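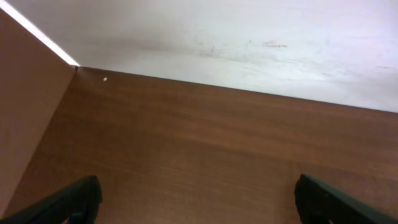 The most useful ten minutes of the Rokell open day in Jelumstead were the ones the visitors walked away from. The arm had finished its scheduled routine, most of the group had gone to look at the Nikzad conveyor, and Treasa Ní Mhurchú of the Hullwood lab stayed behind to answer questions about shelf work.

My argument is that public demonstrations should start there. A brown wooden surface against a pale wall, with one side panel, is a harder test than it looks. The grain gives the wrist camera little to lock onto. The wall gives it less, apart from a few scuff marks. Two fingers opened wide need clearance on both sides, and a panel on the left removes some of it. Depth errors that do no harm in the open become collisions in a corner.

Ní Mhurchú gave us figures without being pressed. The lab had logged 2433 placement attempts on shelf-type fixtures, of which 349 were stopped by the force limit. She attributed most of the stops to approach angle and said the gripper itself was rarely at fault. I would have liked the breakdown by distance from the side panel. She did not have it with her.

The printed handout listed 19 tasks and no failure counts at all. I think that is a mistake. A buyer who stocks shelves for a living will ask about the corners first, and a stop rate with a stated cause is something that buyer can plan around. A smooth routine on an open bench is not.

Rokell plans another open day in July. I would put the shelf test first on the program and post the log next to it.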